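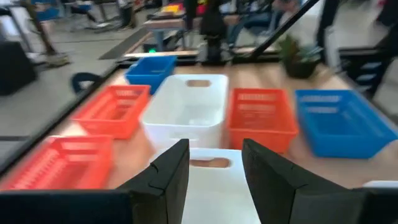 Search this site

Namow brings robot tray handling to its Fellport packing site

Apr 17, 2020

Namow has begun using robot arms to move plastic bins and baskets between tables at its Fellport site. The arms, supplied by Zenura, can shift 100 containers an hour.

Staff used to do this lifting by hand on every shift. They will now spend that time checking orders and dealing with returns. No jobs are being cut, and pay grades stay the same - 6 people have moved into new posts as arm operators, with training given on site.

A second group will start training in July. Shift times do not change.

Enquiries: Namow press desk, Fellport, extension 1302.

We use cookies to improve your visit. Accept / Settings

Recent items
Namow renews Najjar transport contract
Fellport site passes 2000 orders in a day
Changes to the staff car park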